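Learning to sleep in a quiet house

14 Apr 2022

Posted by Daryna Horobets

My grandmother's flat was on a street with trams. The first tram passed before five in the morning and the glasses in the cupboard made a small sound against each other. I slept in that flat every summer until I was 16, on a folding bed under the window, and I cannot remember that the tram woke me even one time. When my cousin Stefaniia Maksymiv came to stay she was awake the whole night, and in the morning she was angry with me, as if I had been driving it.

I thought about this a lot in my first year here. The house we rent is at the end of a street where there is no traffic after supper. Everybody told us how lucky we were. I lay in the dark and I could hear the fridge, and my own ear on the pillow, and I did not sleep.

I want to write down what I tried, in the order I tried it, as I promised this to two people from my evening class who have the same trouble.

First I bought things. I bought a heavy blanket, which was good in winter and terrible from June. I bought a pillow with a shape. I bought a tea which has a moon on the box and tastes like a wet garden. I paid 40 dollars for the pillow and the dog sleeps on it now, with her favourite sock.

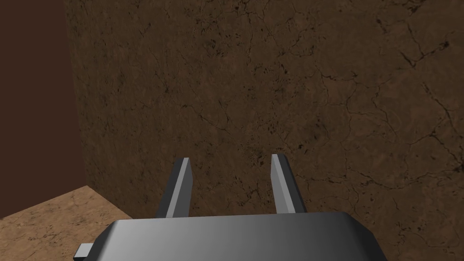
After the things came the rules. My neighbour Dexter Panganiban works nights at the hospital laundry and he knows a great deal about sleeping at wrong hours. He gave me his rules over the fence. No coffee after lunch. Get up at the same time, also when the night was bad. Do not lie in bed and be angry, go and sit in a chair. If you must look at the clock, turn it to the wall.

The coffee rule was the hardest. At home we drank coffee after dinner and went to bed, and my mother still does this at seventy. I argued with Dexter that it is a question of habit and nationality. He said fine, try it for two weeks and then argue. I tried it for two weeks and I do not argue any more, but I have not told my mother.

The rule about the chair I did not understand at first. I thought that if I stay in bed at least I am resting. But I was not resting, I was making lists. I made lists of what I said wrong at work that day, which English words I had mixed up, whether I had said "borrow" when I should say "lend". In the chair I could not do it so well. The chair is in the kitchen and it is a bit cold, and after a while a person wants only to be warm.

I put a book beside the chair. It must be a dull book but not so dull that you go back to thinking. For me it was a history of lighthouses that I found in the free box outside the library. I read up to page 248 over one winter, always a few pages, and I could not tell you the name of one lighthouse. Khrystyna Stetsiuk, who teaches our class, recommends old cookbooks. I tried this also but I became hungry.

Then there was the question of noise. I understood slowly that the quiet was a part of the problem. My sister Khrystyna-Mariia said on the phone, "You are waiting for the tram." I laughed at her, and then I went to bed and I was really lying there and waiting for something.

So I looked for a sound. There are many recordings of rain and I don't like any of them. They repeat, and when I have found the place where they repeat I listen only for that. The ocean is too dramatic. There is one with a train, but it is a train from the inside, and I wanted one that goes past and leaves me alone.

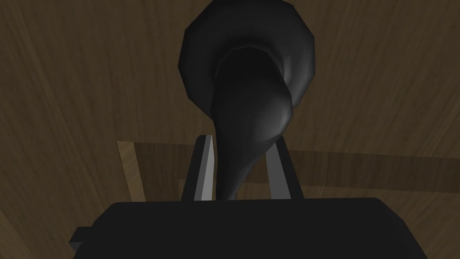

What helped in the end was an ordinary fan. It is a small one with three speeds and the middle speed has a low hum with a tiny rattle in it. I put it on the floor facing the door, so it does not blow on me. My husband complained for a week. In August we went camping by the lake and he was the one who could not fall asleep, and he asked me very seriously if there is such a fan with batteries.

I must be fair and say I still have bad nights. Last month I had 19 good ones, I know it from the little pencil marks I make in my calendar. Dexter does not approve of the marks. He says that counting is the same as looking at the clock. Probably he is right, but I enjoy the marks and I will keep them until the end of the year.

One more thing, about the hour before bed. I used to clean the kitchen at that time, with all the lamps on, and then go directly to the bedroom and expect my head to follow. Now I clean straight after supper and later I turn on only the lamp by the sofa, the one with the ugly yellow shade. I mend something or I write a letter. The colour of that lamp makes everybody look ill but it is very soft on the eyes.

If you also came from a loud place to a quiet one, please write to me in the comments what sound you use. Stefaniia says she needs complete silence and a closed window. She has moved to a flat above a bakery.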